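Mistamen two-arm bench kit, acceptance checklist with my comments
Checked by: Nisha Joshi
Kit on trial from: Grivgate
Result codes: OK / FIX / ASK (ask means I've sent it to the supplier)

I do these the same way every time, top to bottom with a coffee, and I write down whatever crosses my mind while I'm at it. If you only want the verdicts, read the code next to each item and skip my chatter. The job we're trying the kit on is plates into a dish rack, the same job we gave the Toivonen kit in June, so you can lay the two lists side by side.

SECTION 1. POWER AND STOPS

1.1 Emergency stop in reach of the operator's chair. OK
I can slap it without leaning, and so can Polyxeni Bakalis, whose arms are a good bit shorter than mine.

1.2 Stop cuts both arms at once. OK
Tried it ten times in a row. Both arms sag a little when the power goes, so keep your hands out from under them!

1.3 Restart needs a deliberate action. FIX
Releasing the button lets the software reconnect all by itself. I want a second click in there. Grivgate says there's a setting for it, but I couldn't find it in the menu or in the manual, and I looked for the better part of a morning.

1.4 Power supply labeled and off the floor. OK

SECTION 2. GRIPPERS

2.1 Finger mounting screws tight. OK
Quarter turn on one of them, the rest were fine.

2.2 Fingers close evenly. OK

2.3 Wrist camera sees both fingertips and the work. OK

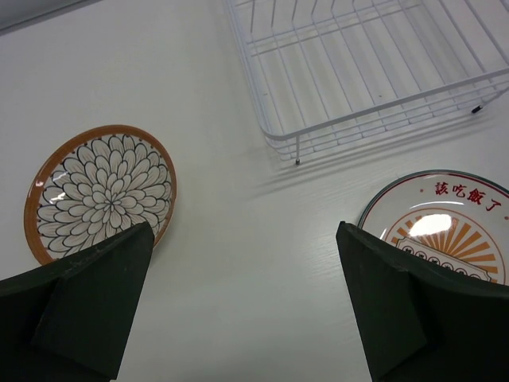 My big question with any wrist camera is whether the operator can judge the last little bit before contact, and on this kit I think you can. Both fingertips stay in view with a nice wide gap of table between them, and you can still make out the petals on the flower plate even with the left finger over part of its edge. I'd been worried about dark fingers on a live feed (they turned into blobs on the last kit) but against a white table they read just fine. Glazed plates throw a bit of glare back at you. I can live with that, though I'd like an exposure lock and I've asked for one.

2.4 Grip force limit set and written down. ASK
The sheet in the box lists a default of 40 but gives no units. Forty what? I've asked. Until I hear back we stay on the lowest setting.

2.5 Fingertip surface suitable for glazed ceramic. ASK
Mistamen sells a softer pad as an add-on. I'd want to try a set before we sign anything, and I don't think we should be paying extra for it on a kit that's advertised for kitchen work.

SECTION 3. BENCH, REACH AND CABLES

3.1 Arm bases firm on their plates. OK
Grabbed each base and gave it a proper shove. No rocking.

3.2 Both arms can reach the whole task area. OK
Ran them out to the rack and back with nothing in the grippers, then with plates. 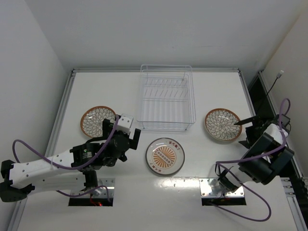
Item 3.2: left arm out over its plate, right arm just short of its own, rack at the back of the bench.

3.3 Arms can't hit each other in normal use. FIX
They can, if two people get enthusiastic over the middle plate. The software has a keep-out zone but it ships turned off, and I'd like it on by default, please and thank you.

3.4 Cables clear of moving joints. FIX
I love a purple cable, you can always find it, but those loops swing out wide over the arms and I can picture one snagging on a joint. Two clips per arm would sort it. I'd also ask for a slightly shorter run.

3.5 Openings in the bench around the bases. ASK
Handy for wiring, and also a great place to lose a screw. Is there a cover we can order?

SECTION 4. WRIST CAMERA, SECOND LOOK

4.1 Camera mount hasn't crept after a full session. OK
I did 100 open-and-close cycles and then compared the view with the one I'd started from.

4.2 Finger edges free of damage. FIX
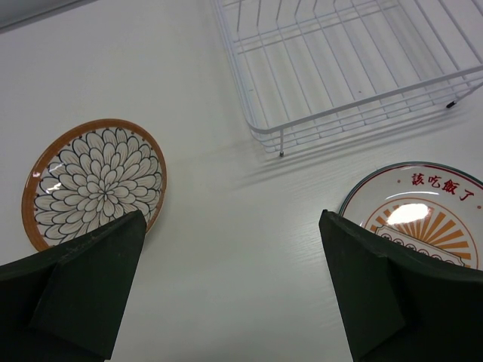 Mirkside, 20th July

The right finger looks slightly worn or chipped along the top, and I don't like that near anything glazed. It goes on the swap list, and I'd like a spare pair in the box as standard. The quote has spares at 380 for the full set, which made me put my coffee down. Polyxeni is going to see what they'll do on price if we take the service plan too.

4.3 Rack feet steady on the bench. OK
Nudged it with a knuckle and it stayed put. I'd still add a grippy mat if you're running this all day.

STILL OPEN BEFORE WE SAY YES
Restart click (1.3)
Units for the grip setting (2.4)
Pads to try (2.5)
Keep-out zone on by default (3.3)
Cable clips (3.4)
Opening covers (3.5)
New right finger (4.2)

I'll rerun sections 1 and 3 once the clips and the new settings are in. Please leave the grip setting alone until then!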